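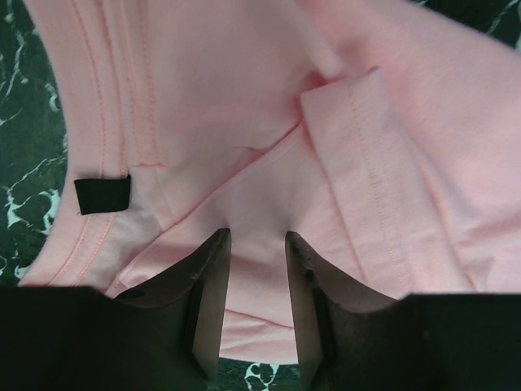

Empty Ground Floors: Why the Shop Units in the Stitar Building Are Hard to Rent

Project report, Course in Urban Property and Planning
Group members: Meifang Cheng, Sorin Cârstea, Qusai Karaki
Supervisor: Elif Naz Özkan
March 14, 2020

Introduction

Many new office buildings are planned with shops on the ground floor. The city asks for them, the developer draws them in the renderings with trees and people drinking coffee, and the future neighbors like the idea. Then the building opens, the offices upstairs are rented one after another, and the shop units stay dark behind paper on the windows. Our group wanted to understand how this happens in one real building.

We chose the Stitar building in the Gündoğdu district. It was developed by the company Nestent and it stands where the old bus depot was, beside the tram stop. The upper floors are offices and are almost fully let. On the ground floor there are five shop units, and two of them have a tenant: a pharmacy and a bakery with a few tables. The others have not had any tenant from the opening until the day we finished our visits.

Our question was simple. Is the problem the rent, the location, or the units themselves? At the start all of us expected that the answer would be the rent. Our answer at the end is more mixed, and we try to explain it in this report.

How we worked

We used four kinds of material. The first was the leasing brochure of Nestent, which any person can ask for at the reception of the building. The second was the planning decision of the district and the drawings attached to it. These are public but we had to read them in the office, and copies were slow to get. The third was our own visits to the street. The fourth was conversations.

We spoke with Ľubomír Vávra, who worked as a leasing agent for the building in its first period and now works for another company. He allowed us to use his name. We also spoke with the owner of the bakery and with a person in the pharmacy, who preferred to be without names. A third shop owner, from a bicycle repair shop called Premudlow in the next street, had looked at one of the units and decided against it. This last conversation was the most useful of all and we are thankful for it.

The office of Nestent answered our first e-mail in a friendly way but did not answer the questions we sent later. So the view of the developer in this report comes from the brochure and from Mr. Vávra, and the reader should keep this in mind.

Our visits were in December and again at the end of winter. We went in the morning, at lunch time and in the early evening. We did not measure foot traffic with a proper method, we only wrote down what we observed and compared our notes after. A group which had more time should do this part better.

The building and its street

The main entrance of the offices is on the north side, directly at the tram stop. The shop units are on the south side and on the corner, along a street which the planning documents call the "active frontage." On the drawings this street is a pedestrian way that continues to the park. In reality the second part of the way was never built, because the neighboring plot belongs to a different owner and the negotiations stopped. A fence closes the street after the last unit.

This has a big effect. An office worker who arrives by tram enters on the north side and goes up in the elevator. At lunch the same person comes down and leaves by the same door. To reach the shops it is necessary to walk around the building, and there is no sign on the tram side which tells that the shops exist. The pharmacy has the corner unit and can be seen from the stop. The bakery is next to it. After the bakery, the number of people walking falls very quickly. In the evening we saw mostly people who were smoking or who had parked a car.

Mr. Vávra told us that in the first design there was a passage through the lobby, from north to south. It was removed at a late stage when the first big office tenant asked for a lobby with controlled access. "For the offices this was the right decision," he said, "but after this the south side was a back side, and we were still asking for front side rent."

The rent

We can't publish the exact rents. The brochure does not give them, and the numbers we heard in the conversations were told in confidence. What we can say is how they compare. The asking rent for the shop units in the Stitar building is nearly 16 percent above what the owner of Premudlow pays now for a similar floor area, in a street with more people. The difference is real but it is smaller than we expected, and he told us himself that he would have accepted it for a new building with good light.

The bigger difficulty for him was the contract. The developer wanted a long first period without a possibility to leave, and a bank guarantee. For a chain this is normal. For a repair shop with two employees it means that the owner puts his private savings behind a street which may stay empty. The bakery owner confirmed that she got better conditions, but only after the unit had stood empty a long time and with much discussion. She thinks that if she had come first she would have gone away too.

There is also the service charge. It is calculated by floor area for the whole building, and it includes the reception and the elevators, which the shops do not use. The brochure mentions the charge in a small note on the last page. All the shop people we talked to spoke about it before they spoke about the rent.

The units themselves

We were allowed to enter one of the empty units for a short time with Mr. Vávra. The first thing we noticed was the depth. The unit is narrow at the window and very deep behind, so a large part of the area has no daylight. A small shop needs window and does not need so much back room, but it pays for every square meter in the same way.

The second point is the technical equipment. Only the bakery unit has an exhaust duct to the roof. In the other units a kitchen is not possible without a very expensive change, and so restaurants, which are the most active part of the market in Gündoğdu, are excluded from the beginning. The planning decision speaks of "shops and gastronomy" for the whole frontage. Nobody in the process seems to have checked if the drawings permit this. It is possible that they did and we did not find the paper.

The third point is delivery. There is no loading place on the south side. The pharmacy receives small boxes and has no problem. The bakery receives flour early in the morning and the driver stops on the sidewalk. For Premudlow, where whole bicycles come in cartons, it was a reason to say no.

The floor of the empty units was also left as raw concrete and without a ceiling, which is the usual way of handing over a shop in this city. The tenant must finish it. In our opinion this is acceptable for a chain with its own design, but a local tenant has to pay the finishing before the first customer comes. 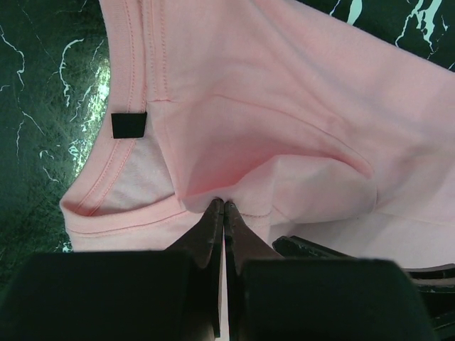
What could be done

We discussed our ideas with our supervisor and with Mr. Vávra, and we changed some of them after. What follows is what remained.

Signs on the tram side. It is a cheap measure and it can be done immediately. The bakery owner has asked for it and was told that the facade concept does not allow it. We think the facade concept should be changed.

Joining or dividing the units. The deep back area could be cut off and rented as storage for the offices or for the residents nearby. The shop would then be smaller and the total rent lower, also if the price per square meter stays the same. The walls between front and back would not be structural, according to the drawings, so the work is moderate. Fire exits need to be checked by a specialist and this is outside of our knowledge.

Shorter contracts for the first tenants. The developer loses some security, but an empty unit brings no income at all and makes the neighbor units weaker. Mr. Vávra was skeptical here. He explained that the bank which finances the building looks at the value of the contracts, and a short contract with a small tenant can count worse than an empty unit with a high asking rent. We did not know this before, and for us it was the most surprising thing in the whole project.

A separate service charge for the shops. This would be fair, but the office tenants would pay slightly more, and their contracts are already signed. It may only be possible when they are renewed.

The street to the park. Without it the active frontage will not be active. Here the district has more power than the developer. The planning decision required the frontage but made no connection between this requirement and the missing way. In a future decision the two should be tied together, or the shops should be placed on the side where people already walk.

Limits of this report

We studied one building. We heard only a few people, and the ones who talked to us are maybe the ones with more complaints. The winter is also a weak time for any street, and with tables outside in summer the south side could look different. We did not get the actual rent contracts. The comparison of the rents depends on one other shop and must be read with care.

Division of work

Meifang Cheng read the planning documents and wrote the parts on the street and on the units. Sorin Cârstea prepared the conversations and wrote the part about the rent. Qusai Karaki made the plan of the ground floor, organized the visits and wrote the proposals together with the others. The final text was corrected by all of us. The ground floor plan and our visit notes are kept in the course folder and can be requested from the supervisor.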